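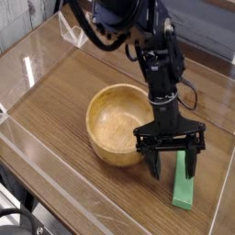
The bowl problem starts by the front door. Keys go in it, then a receipt, then a battery that may or may not be dead, and by Friday you've got a heap with a bowl somewhere under it. I have been writing about small household stuff for this magazine long enough to have owned too many of them, and I keep going back to the same kind — light tan wood, plain, sitting straight on a wooden tabletop, no cloth. Wood on wood shouldn't work. Shop windows tell you to contrast everything. But a pale bowl on a wood table looks settled in a way a shiny one never does, and then a single block of green next to it, somewhere between mint and jade, does all the color the table needs.

So, bowls. And tabletops, and what goes on them, and what should come off.

I spent most of November clearing surfaces. Mine first, then my sister's, then a friend's dining table in Tedden that had not been seen whole since the spring. Same story every time. Flat surface, good light, near a door. Things land. A table is the easiest place in the house to put something down and the hardest place to make a decision, and you walk past it carrying the next thing.

What I tried. One bowl per table. That's the rule and I stuck to it, mostly. If it fits in the bowl it can stay until the end of the week. If it doesn't it has to go to a room. The friend in Tedden hated this for two days and then bought a second bowl, which is cheating, but her table is clear enough to eat at now so I said nothing.

Size matters more than looks. Too small and it's a dish for rings. Too big and it turns into a drawer with no front. The one I use most came from Stilden, a little shop that does turned wood and not much else, and it cost me 44 dollars. More than I meant to spend. I went in for a spoon. It holds keys, a phone, sunglasses, one apple if somebody's feeling decorative. Past that things roll off and you notice, and you deal with it.

Stilden had a bigger one on the shelf for 96 dollars and I picked it up, put it down, picked it up again. Lovely thing. Salad for a crowd. I do not have a crowd.

I'll say something for cheap bowls too. The Ekus one in my kitchen was 17 dollars and has been dropped more than once. It's a bit light, skids if you toss keys at it from across the room, and the finish was rough on the inside when I got it. Some fine sandpaper and a wipe of mineral oil sorted that out in an evening. It's now the lemon bowl. Lemons live in there, garlic does not, garlic makes everything near it taste of garlic.

On oil, since people write in. Food-grade mineral oil, soft rag, thin coat. Leave it overnight. Wipe off what hasn't gone in. I do mine when the wood starts to look chalky and I couldn't tell you how often that is, every couple months in winter with the heat on. Don't soak a wooden bowl. Don't put it in the dishwasher, I know you know, I'm saying it anyway because I did it in my first apartment and the bowl opened up along the grain like a hot dog bun. Olive oil goes sticky and then it smells. Walnut oil is nice but check who's coming to dinner.

The table itself wants less than you think. I wipe mine with a damp cloth, then a dry one right behind it. Crumbs first or you're just moving grit around. Water rings — I've tried the mayonnaise thing, I've tried the iron-and-a-towel thing. The iron worked on one table and did nothing on the other. Both wood, both old. No idea. The ring that wouldn't budge is where the bowl sits now.

Back to the green. I got hooked on the idea of one strong color on a bare table after staying at a rental, the Akinola, top floor, slanted ceilings, where the owner had put out almost nothing. A bed, a chair, a long table with a jade-green box on it. I opened the box, obviously. Matches and a deck of cards. I thought about that box the whole drive home, and the week after that I started trying things on my own table. A red tin was too loud. A blue candle looked like I'd forgotten to put it away. Green was right on the first go, specially a dusty one with no shine to it. Matte matters here. Glossy green next to pale wood looks like a toy, at least in my kitchen under my lamp.

It doesn't have to be anything fancy. A book with a green spine, a folded napkin, a soap bar still in its wrapper. I set mine at an angle to the table edge because square-on looked like a store display, and then everybody who comes over straightens it. Fine. I turn it back after they leave.

How long does clearing take? Less than the putting off does. My sister's table was done in 8 minutes once we quit reading the mail. We got a laundry basket, swept the lot in, wiped the top, put the bowl down, and only then went through the basket, sitting on the floor with coffee. Sorting on the table is the mistake. You make little piles, the piles need the table, you stop for lunch and there you are with six little piles and nowhere to put your plate.

Stuff that came out of the basket: tape, the other tape, a library book, birthday candles, a key that fits nothing either of us owns. The key went in the bowl. I argued against it and lost.

Her bowl was a flea market find, by the way, a dark one with a chip in the rim, two bucks. She sanded teh chip down some and turned that side to the wall. Looks good. Her green thing is a pear, and she eats it and puts out another one.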